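Erden 881 위탁판매용 태그 카드 세트

분류: 매장 비품 > 가격표·태그 > 위탁판매
제조: Erden
국내 공급: Skakbridge
품번: 881
판매 단위: 세트(카드 12묶음, 고정끈, 안전핀, 색인 탭 포함)
재고 상태: 주문 가능

제품 개요

Erden 881은 중고품 위탁판매 행사와 상설 위탁매장에서 물품별 정보를 기재하기 위한 카드형 태그 세트입니다. 위탁자 번호, 품목 설명, 판매 가격, 할인 적용 여부, 미판매 시 처리 방법을 카드 한 장에 기록합니다. 카드는 절취선을 기준으로 본표와 부표로 나뉘며, 판매 시 계산대에서 부표를 떼어 정산 자료로 보관합니다.

의류, 유아용품, 도서, 소형 가전, 주방용품에 사용할 수 있습니다. 귀금속과 같이 태그를 물품에 직접 고정하기 어려운 품목은 지퍼백에 넣고 봉투 바깥쪽에 카드를 부착하십시오.

카드 구성

본표 상단: 위탁자 번호, 접수 일련번호
본표 중앙: 품목명, 규격 또는 사이즈, 상태 기재란
본표 하단: 판매 가격, 할인 제외 표시란, 기증 표시란
부표: 위탁자 번호, 일련번호, 판매 가격, 계산원 확인란

본표와 부표의 일련번호는 동일하게 인쇄되어 있습니다. 위탁자 번호는 인쇄되지 않으며 접수 시 수기로 기재하거나 스탬프로 날인합니다. 번호란은 최대 4자리까지 기재할 수 있습니다.

사양

재질: 무광 백색 판지, 비코팅
인쇄: 단면, 흑색 단색
타공: 상단 중앙 1개소, 보강 링 없음
절취선: 가로 방향, 미세 타공
고정끈: 면사, 매듭 처리 완료
안전핀: 니켈 도금
색인 탭: 11색, 위탁자 구분용
필기구: 유성 볼펜, 유성 마커, 연필

비코팅 판지이므로 잉크 건조가 빠르고 번짐이 적습니다. 열전사 라벨 프린터로 직접 인쇄하는 용도에는 적합하지 않습니다. 바코드를 병용하는 매장에서는 별매품인 Pener 라벨을 본표 뒷면에 부착하십시오.

고정 방법

의류는 안전핀 또는 고정끈을 사용합니다. 핀은 상표 라벨이나 안쪽 솔기를 통과시키고, 니트류와 실크류에는 고정끈만 사용합니다. 신발은 좌우를 끈으로 묶은 뒤 한쪽에 카드를 답니다. 도서와 상자류에는 저점착 테이프를 사용하되, 테이프가 절취선을 덮지 않도록 합니다.

여러 부품으로 이루어진 물품은 투명 봉투에 모두 넣어 밀봉하고, 카드 중앙의 품목명란에 구성품을 함께 기재합니다. 부품을 분리하여 진열할 경우 각 부품에 같은 일련번호를 적은 보조 카드를 부착합니다.
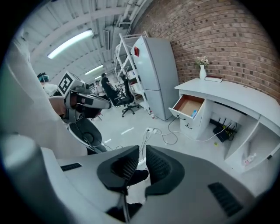

흰색과 회색 몸체의 핸드 그리퍼

할인 및 기증 표시

할인 제외 표시란에 체크가 없는 물품은 행사 규정에 따른 할인 대상으로 처리합니다. 표시란은 판매 가격 바로 왼쪽에 있습니다. 기증 표시란에 체크한 물품은 행사 종료 후 위탁자에게 반환하지 않습니다. 두 표시란은 함께 사용할 수 있습니다.

가격을 정정할 때에는 기존 금액을 덧쓰지 말고 카드를 새로 작성하십시오. 본표와 부표의 금액이 다를 경우 어느 쪽을 우선할지는 주최 측 규정에 따릅니다. 제조사는 이에 대한 기준을 정하지 않습니다.

정산 시 사용

판매된 물품의 부표는 위탁자 번호순으로 분류하고 색인 탭으로 구분합니다. 색상 배정표는 세트에 동봉되어 있습니다. 위탁자 수가 탭 색상 수를 넘는 경우 번호 앞자리를 기준으로 묶어 배정합니다. 부표를 분실한 물품은 접수 대장의 일련번호로 대조할 수 있으며, 대장 양식은 Talukder 접수 대장과 항목 순서가 같습니다.

보관

직사광선과 습기를 피해 평평하게 보관하십시오. 습한 창고에서는 카드가 휘어 절취선이 먼저 벌어질 수 있습니다. 개봉한 묶음은 고무줄 대신 종이 띠로 고정하십시오. 고무줄 자국이 남은 카드는 스탬프 날인이 고르지 않습니다.

별매품

Pener 바코드 라벨(본표 뒷면용)
Talukder 접수 대장
위탁자 번호 스탬프, 4자리 회전식
고정끈 보충용 묶음
색인 탭 보충용, 11색 혼합

주문 및 배송

월요일 오전 접수분은 당일 출고합니다. 그 외 요일의 출고 일정은 주문 확인 메일로 안내합니다. 1월에는 재고 실사로 출고가 지연될 수 있습니다. 일련번호를 지정하여 인쇄하는 주문은 별도 견적이 필요하며, 인쇄 착수 후에는 취소할 수 없습니다.

미개봉 세트에 한하여 반품을 접수합니다. 묶음 띠를 제거한 카드는 일련번호 누락 여부를 확인할 수 없어 반품 대상에서 제외됩니다. 인쇄 불량이나 번호 중복은 해당 카드의 본표와 부표를 함께 보내 주시면 묶음 단위로 교환합니다.

문의

제품 사양: Farzana Gunawardena
대량 주문 및 견적: Naa Owusu
반품·교환: Chaminda Nanayakkara

문의 시 품번 881과 묶음 띠에 표기된 시작 번호를 기재해 주십시오.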